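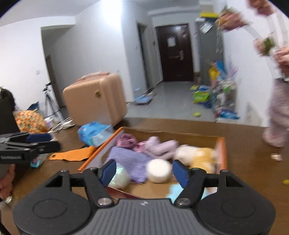

Keepsake box for a niece -- too much fluff?

Posted in: Gifts, Wrapping & Swaps

halardhen
Putting together a box of bits for my niece and I've lost all perspective. So far there's the satiny pink scrunchie thing, the lilac plush, a white fluffy one, a golden-yellow fuzzy one, the pearly green ball and a purple cloth that's meant to go underneath everything but keeps creeping up the side. The box is the shallow one with the orange edges. It has to go in the post to Van Dusen in April and I'd like it to look nice when she opens it. Do I take something out?

temico_tess
Oh I love the colours! Leave it all in. I'd spread the purple cloth right across the bottom though, at the moment it only covers the left and middle. And tuck the pink satin into a corner so it's the last thing she finds.

remilport51
Gonna disagree with Tess, sorry. It's a shallow box and fluffy stuff gets squashed flat in the mail. I'd pull one of the two fuzzy ones on the right and give it to her in person. I've sent up to 200 of these for our craft swap and the crammed ones always arrive looking sad.

halardhen
But the yellow one is my favourite! Could the peach case go as the outer instead? The one with the ribs and the little handle, behind the box. It's a hard shell so nothing would get squashed.

temico_tess
YES the case! Way more fun for a kid than a cardboard box, and she gets to keep it and cart her treasures around in it.

remilport51
You'd want to check the postage first. A hard case cost me $51 last time and the toys inside weren't worth half that. Bubble wrap is cheaper.

plumjam1537
I'm with remilport on the cost but with Tess on the fluff, so no help at all. My kids are 4 and 7 and they'd go straight for the shiny ball and ignore the rest. Put that on top, dead centre. What's the blue packet beside the box, is that going in too?

halardhen
Haven't decided on the packet -- it's pretty crumpled already. Ball on top is a good idea. I'll weigh the case tonight after tea and see what the post office wants for it.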